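Nallurora Help > Work Life > Office & Admin

Home | Topics | Ask | Members | Log in

Print this page | E-mail to a friend

Desk tidying is going to the robots - what happens to my hours?

Anika Kapoor, October 2018

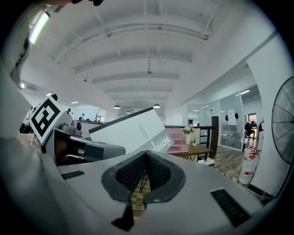

I do office support, and in September they started teaching a gripper to put away notebooks and straighten up desks. I'm still busy, but my boss keeps saying my job will "shift." Has anybody been through this?

Mhairi Tosh

Yep! We got two at Samex and I kept all my hours. I do less picking up now and a lot more fixing what got put in the wrong tray - kind of fun, but get the new duties in writing before you say yes to anything.

Shinji Hoshino

Ask for training. I didn't and I wish I had.

Saskia Paewai

no idea about robots but our mail room went automatic and everyone just moved upstairs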